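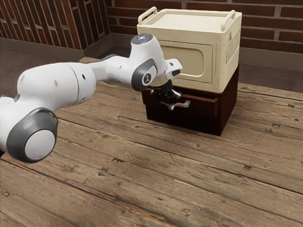
Onyeka Community Workshop
Shelving and storage check, with comments

Done by: Nighat Magsi
Walked round with: Ese Nwosu
Month: December

Hello everyone, and thank you for clearing the aisles before we came through. It made the morning a great deal easier on my knees. As usual I've put my comments under each item, and as usual they've run longer than the form allows for, so please bear with me.

1. Tall units fixed to the wall
OK, with one to fix. The big bay by the paint store is solid as anything. The one beside the kettle has a bracket with a screw missing at the top, and it rocks a little if you lean on it (which people do, while the kettle boils). Lawal has the right size screw in his tin and has promised to see to it.

2. Load labels on every shelf
Needs work. The long shelf at the back is rated for 300 kg and the label says so, but the label on the shelf under it has faded to a pale yellow nothing. Ese will print new ones in a bigger size. Could we please have them at eye level this time?

3. Heavy things stored low
Mostly OK. Somebody has put the spare vice back on the top shelf. It's a lovely vice, but I don't want it on my head! It came down while we were there and now lives on the bottom, next to the offcuts.

4. Drawers and doors
OK. All of them open fully and shut properly. The bottom drawer of the Esel cabinet was sticking last time and Adebayo has rubbed a bit of candle wax along the runners, and it now glides like a dream. Please don't open more than one loaded drawer at once, as that cabinet is a bit light at the back.

5. Paints, oils and solvents
Needs work. The metal cupboard is locked and the key is on its hook, good. There were 3 tins of thinner sitting on the windowsill in full sun, though, and two had their lids on crooked. Moved them myself. Oily rags go in the lidded bin, even if you plan to use them again after lunch.

6. Aisles and exits
OK. The tape measure says the narrowest gap is 900 mm, at the corner by the bandsaw, and I'm happy with that. The side door was a bit stiff in the cold but it opened with one good push.

7. Step stools and ladders
One taken out of use. The small Hirex stool has a split in one tread. I've tied a red tag on it and put it in the office. The replacement budget is $400, which ought to cover a decent stool and leave enough for new rubber feet on the long ladder.

8. Lighting over the storage bays
OK. Zainab changed the tube in the far corner and what a difference! I could read every jar.

9. First aid kit and extinguisher
OK, both in date. The kit is low on the wide plasters, so I've added them to the shopping list.

To be done before we open again after the break: items 1, 2 and 7. I'll pop back for a quick look, roughly 30 minutes, and won't need anyone to stay behind with me.

Signed, N. Magsi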